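Fulthorpe Retail Handling Study: Call for Participants, Second Round

Posted March 2019
Reference: FRH-462
Location: Grarkcombe test store, Dronberg
Contact: Pejman Karimi, study lead

The Fulthorpe group is recruiting store workers and former store workers for a study of shelf restocking. The study compares how people and robot arms handle boxed groceries on open shelving. Participants work at the shelf, score robot trials, and operate an arm by remote control. No background in robotics or programming is required. Experience with stocking, facing or order picking is required.

Background

Restocking is often listed among the jobs that machines will take over next. Our first round of trials does not settle the matter in either direction. Under fixed conditions, with one product, one box size and a known shelf height, the arm places a box in a time that a store manager would find slow but tolerable. When products are mixed, when boxes lie flat behind an upright one, or when a row has slid back from the shelf edge, the rate of correct placements drops. We have good numbers for the first case and poor numbers for the second. The second round is designed to fix that.

We also lack a sound human baseline. Published pick rates for store workers mostly come from warehouses, where items arrive in bins and the shelf is laid out for the picker. A snack aisle at the end of an evening is a different problem. Boxes have been turned around, put back in the wrong row and pushed behind other brands. An experienced stocker corrects these faults without stopping to think about them, and so far we have no record of the order in which the corrections are made.

The test store uses slotted steel posts with wood shelf boards, and the stock is ordinary packaged food. Crackers, bars and similar items share the same bay, and the gaps between rows are not standardized.

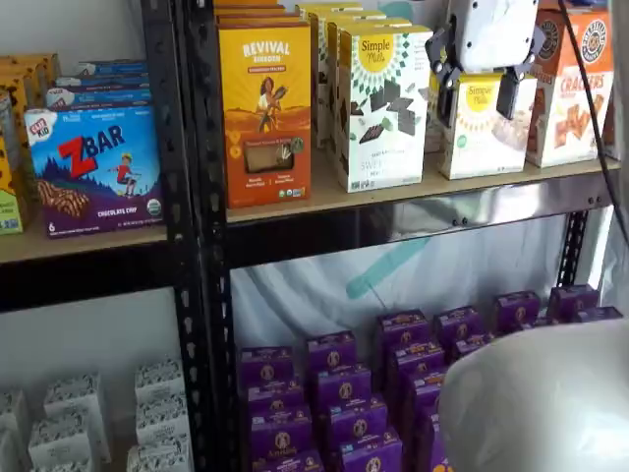
Close-set rows on the upper shelf, with a Simple Mills box raised slightly above its neighbors between the gripper fingers.

The work

Participants are assigned to one of 3 tracks. You may state a preference on the application form.

Track A, shelf work. You restock and face a bay by hand from a written plan. Each session contains several runs with different starting conditions. You will be asked to work at your normal pace. Hand and wrist motion is recorded. Between runs you answer a short set of questions about which items were awkward and what you did about them.

Track B, remote operation. You control the arm from a console and carry out the same restocking plan. Training takes one full session and is paid at the same rate. Most first-round operators could place a single box by the end of training. Placing a box into a tight row took longer to learn, and two operators asked to be moved to Track C before reaching that point. Transfers are permitted at any time.

Track C, scoring. You review completed robot runs and mark each placement as correct, acceptable or failed, using the criteria of the store where you have worked. Scorers are not told whether a run was remotely operated or automatic. Disagreement between scorers is expected and is part of the data. Please do not try to guess what other scorers have marked.

The full plan calls for 4000 scored placements across all tracks. A single participant will normally contribute to a small share of these.

What counts as a placement

A placement is complete when the box has been released and is standing without support, or lying flat if the plan says so. The front panel must face the aisle. The box must not overhang the shelf edge. Neighboring boxes may be moved, but must end up in the row where they started. Crushed corners are scored separately from position.

First-round participants objected to the treatment of sideways boxes. Several pointed out that in their own stores a large box on its side would be left alone if the shelf above was too low. The rule has been changed. Sideways boxes are now scored against the plan for that bay, and the plan states the permitted orientation for each product.

The arm is carried on a mobile base that is parked alongside the shelving before a run. The distance between base and shelf is set by the study staff. Participants do not move the base at any time and do not step between the base and the shelf while the arm is powered.

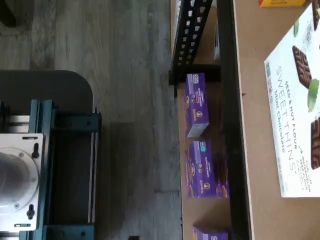 Can the robot restock a whole aisle without help at this stage?
At present it handles parts of a bay under prepared conditions. Full aisles remain outside the scope of this round, and a member of staff supervises every run.

Who can apply

Applicants must be 18 or older and must have worked at least one year in a grocery, convenience or drug store, in a position that included stocking. The year does not have to be recent or continuous. You must be able to stand for the length of a run and to reach both low and high shelves (Track A only). Tracks B and C are done seated.

Corrected vision is fine. Applicants for Track B should tell us if they get motion sickness from screens. Left-handed applicants are encouraged to apply for Track A, where the first round had too few.

People employed by Yoo, which supplies the control console, may not take part. The same applies to anyone living in the same household as a member of the study staff.

Pay and schedule

Participants who complete all assigned sessions receive $600. Those who leave early are paid for the sessions they attended, including any session that was started and not finished. Parking is free behind the building. Travel costs are not refunded.

Sessions begin in June. Morning and afternoon slots are available. Each session lasts half a day with a paid break, and a participant attends no more than two sessions per week.

Materials and handling

Runs use retail packages in place of dummy blocks. Printed cartons differ in stiffness, surface finish and weight distribution, and these differences affect the grip. They also affect how easily a camera can tell the front panel from a side panel. Large cartons with plain white areas gave the vision software more trouble in the first round than small cartons with dense printing.

Some runs include a table stage, in which cartons are laid out before being transferred to the shelf. Orientation on the table is varied on purpose. Participants on Track A may pick up cartons in any order and may use both hands. Participants on Track B must follow the listed order, which is displayed on the console.
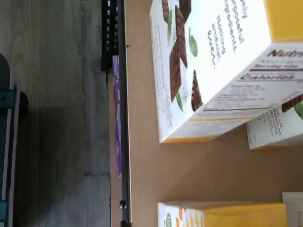 Cartons lying on the tabletop, nutrition panel and ingredient text turned sideways.

Do not open the packages. Food from the test store may not be eaten, including packages that have been damaged and withdrawn. Tell the staff member on duty about any allergy that could be triggered by handling a damaged carton, and note it on the form as well.

Data and consent

Video of the work area is recorded during all sessions. Faces are blurred before footage is passed to scorers. Motion data are stored under a participant number. You may withdraw your data up to the point at which the scoring for your sessions is closed, and you will be told in advance when this will happen. Withdrawal does not affect pay.

Results will be reported by track and by product type. Individual pick rates will not be shared with any employer, past or present. A plain-language summary of the findings will be sent to every participant who asks for one, including the failure rates for automatic runs.

How to apply

Pick up a form at the Grarkcombe front desk or request one by mail. State your store experience (type of store, length of time, main duties), your preferred track, your dominant hand, and the half-days on which you are available. A resume is not needed. Mark the envelope with the reference number at the top of this notice.

Selected applicants will be invited to a short visit before their first session. The visit covers the safety rules, the emergency stop, and one demonstration run. It is unpaid and carries no obligation to continue. Closed-toe shoes are required for the visit and for every session after it.

Questions about the tracks or the scoring criteria should be addressed to Pejman Karimi. Questions about payment should go to the front desk.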